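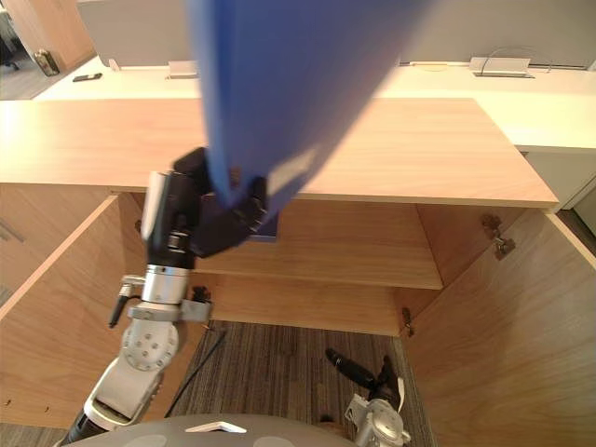
Left gripper holding the blue sheet item in front of the open cabinet.

Storage task: choosing when to trust the wrist view

The Quiambao group has finished the first round of its cabinet storage study. The question was a narrow one. A two-armed robot working at an open cabinet has a head view and a view from each wrist, and the policy has so far been given all of them at equal weight at every step. We wanted to know whether a learned weighting, updated as the arm moves, would reduce the number of failed placements.

Thin, flexible items are the hard case. A gripped sheet can cover much of what the head view would otherwise show of the shelf, and it swings when the arm changes direction. The earlier policy tended to lower the item too soon, touch the front edge of the shelf and stop. In the logs this appears as a short upward correction followed by a stall — the arm has no better estimate of the shelf height than it had before contact.

The new method, kept under the working name Plorkton, adds a small network that scores each view before the features are merged. It is trained jointly with the policy on the same demonstrations and needs no extra labels. Scores are smoothed over 4 steps; without smoothing the weighting flickered between views and the arm motion became jerky. 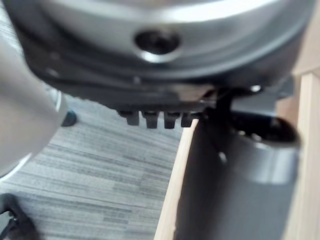
Training used 3,007 demonstrations after filtering, drawn from 4,000 recorded. Most of the rejected runs had a gap in one of the wrist streams, and the remainder were cut short by the operator. The equal-weight baseline was retrained on the filtered set, so the two policies differ only in the scoring network.

Over 1,159 evaluation trials, with the two policies alternated, the learned weighting gave fewer early lowerings and fewer stalls at the shelf edge. The gain was clear for sheets and folders and small for rigid items. For upright cylindrical objects we saw no difference we would care to defend. During the final approach the scores moved towards the wrist view of the active arm, as expected. They were less settled in the transfer phase, and we do not yet have a good account of this.

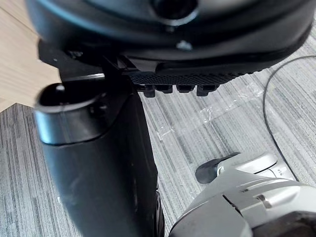
View from one wrist, with the other gripper at lower right.

One failure remains common to both policies. When the two grippers come close together, each wrist view contains part of the opposite arm, and the scoring network sometimes raises the weight of a view that holds little else. Masking the opposite arm is the obvious remedy and will be tested in June, along with a version that takes joint positions as a further input.

The filtered demonstrations and the trial logs are on the Ovivton shared drive. The Getumville site will repeat the evaluation on its own cabinet before the method is written up.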